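Vollden planner notes, thread. Posting this in pieces as I clean up the branch. 25/10/2018

Topic: why our two-arm pick stack in sim got rewritten from the planner up, and what is still wrong with it.

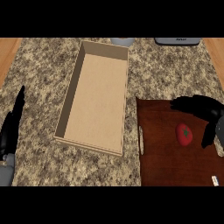 Why plan both arms as one problem when only one of them is grasping?

Because the idle arm is still an obstacle, and it moves. If you plan the grasping arm against a frozen snapshot of the other one, the plan is valid until the other one gets its next command. One joint state vector, one collision check, one clock.

2/ Background. The old stack was two copies of a single-arm planner with a lock between them. Arm A takes the lock, plans, executes, releases. Arm B waits. Safe and very slow. It also could not express a handover at all, so that was hard-coded as a fixed joint trajectory. Moving the box broke it.

3/ The new one is called Idier. Sampling-based, bidirectional, both arms in one configuration space. Fingers are not in the sampled space. Each hand gets a small set of named shapes (open, pregrasp, closed) and the planner treats those as labels on the goal. Sampling finger joints was tried in July and removed the same week.

4/ The test task is pick the tomato off the cutting board, place it in the box. One object, one container, no stacking. It is a dull task on purpose. I want failures I can read from a log.

5/ Planner budget is 4000 samples per query. If it has no path by then it returns failure with the nearest node and the contact pair that blocked the last extension. The contact pair is the useful part. Most of the time it names a finger link and the board.

6/ On that. The board is a thin slab sitting on the counter, and the first collision model had a padded box around it. Padding plus a low object means every side grasp is in collision before it starts. The planner was correct to refuse. I spent two days tuning the wrong component.

7/ Fix: padding is now per pair instead of per object. Finger to board gets almost none. Forearm to board keeps the full margin. Config is a plain table, one row per pair, and anything not listed falls back to the large value.

8/ The box gets five separate slabs, four walls and a floor. A convex hull over an open box fills in the opening, and then placing anything inside is infeasible by definition. Everyone knows this and the importer still did it by default. The flag is now off and the loader prints a warning if a container asset has a single hull.

9/ Perception side. Agyeman is the pose estimator. It reads the rendered camera view, never the simulator state. I keep ground truth in the log for scoring only, in a separate file the planner process has no path to. We had a leak there once, through a shared transform cache, and the numbers looked great.

10/ A tomato is nearly symmetric about the stem axis. The estimator used to report a full orientation anyway, and the yaw flipped between frames. Each flip invalidated the grasp and triggered a replan. Now it outputs position, stem direction and a symmetry tag. Grasp candidates get expanded around the axis after that.

11/ Control. The trajectory goes to a joint-space tracker at a fixed rate. For the last 80 mm of the approach we switch to a Cartesian controller with a velocity cap. The switch is bumpless now. Before, it reset the integrator on handoff and the wrist kicked.

12/ Batch from last night: 229 episodes, 8 failures. Five were planner timeouts with the left arm parked too close to the box. Two were bad poses where the hand hid most of the object. One is a contact solver blowup I have not reproduced.

13/ The parking failures are a policy question. Idier will happily leave the free arm wherever the last plan ended. I am adding a cost term that pulls it toward a retracted pose when it has no goal. A hard constraint would be simpler to write but it blocks handovers.

14/ Occlusion: the plan is to hold the last confident pose during the final approach and stop updating once the hand covers the target past a threshold. Crude, and wrong if the object gets nudged. Finger contact should catch that case, but contact events are not wired into the monitor yet.

15/ Tooling. Wolness is the replay viewer. Scrub an episode, click a replan, and it opens that query with the same seed and scene. Replays match exactly on one machine. Across two machines they drift after the first contact, and I suspect thread order in the solver.

16/ Open items: parking cost, contact events, seed for the solver blowup, and removing the old lock code, still compiled in and still called once at startup for reasons I have not traced. Next post when the parking term is merged.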